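Grestudeo Home Program Publishes Conversation on Small-Item Storage

Grestudeo, the household organization service, has released the following account of an interview with the coordinator of its small-item program. The program advises families, after-school rooms and shared offices on the storage of objects that have no fixed place in the home. The conversation was held in August at the service's Desjardins office and has been shortened for length.

The coordinator began by setting out the scope of the work. "We are asked most often about closets and garages," the coordinator said. "The small-item program came later. Families told us that the closets were fine after our visit, and that the trouble was on the kitchen table, where everything under the size of a hand ended up."

According to the coordinator, the program received 583 requests in its first year and 1,068 in its second. Most came from households with children between four and 10. The typical request concerns game pieces, small toys, pens and parts of sets whose original boxes have worn out.

Asked why original boxes fail so often, the coordinator pointed to the flaps. "A printed carton is made to be opened a few times. In a house with children it is opened daily. The corners go first, then the flaps, and after that the contents travel. We advise people to move the contents while the set is still complete."

The program does not recommend a particular make of organizer. It does state a preference for clear drawers. "A child will not read a label at the age of four, and many adults will not read one either," the coordinator said. "If the die can be seen from the outside, it will be found, and it will usually be put back." Open compartments on top of a unit are reserved for objects in use that week. Drawers hold what is used less often.

The interview turned to the question of sorting. Grestudeo consultants once asked families to sort by category before anything was put away. That practice was dropped after a trial at the Rovitz community rooms, where participants spent most of each session deciding which category an object belonged to. Under the present method, known within the service as Zaven, a household fills one drawer with mixed items, lives with it for two weeks and then divides it.

"The mixed drawer makes some of our clients uncomfortable," the coordinator said. "They feel that a cup should not be beside a ball. We ask them to wait. After two weeks they know which things are taken out together, and those are the things that should share a drawer."

The coordinator was also asked about empty drawers, which consultants leave in place on purpose. "We ask for one drawer with nothing in it. People want to fill it on the first evening. It should stay empty until there is something that needs it, and in a house with children that will be soon enough."
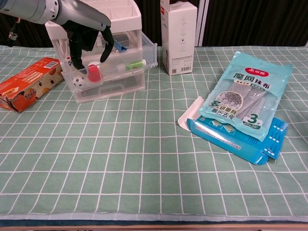 Reading time: 4 minutes

A small soccer ball, a red cup and a white die share the upper drawer of a two-drawer unit, with the lower drawer left empty. The coordinator described this as a usual first stage. "You would not keep it like that for a year. For two weeks it is correct."

On the matter of size, the coordinator advised restraint. Units with many drawers are popular, but in the experience of the program they are rarely used in full. Two drawers and an open top are considered sufficient for one child. A second unit may be added when a second child begins to keep a collection.

The service plans to extend the program to nearly 1,000 additional households in the coming year. Schools and community rooms may apply on the same terms as families. Requests are accepted by mail or in person at the Desjardins office, which opens at 9 a.m.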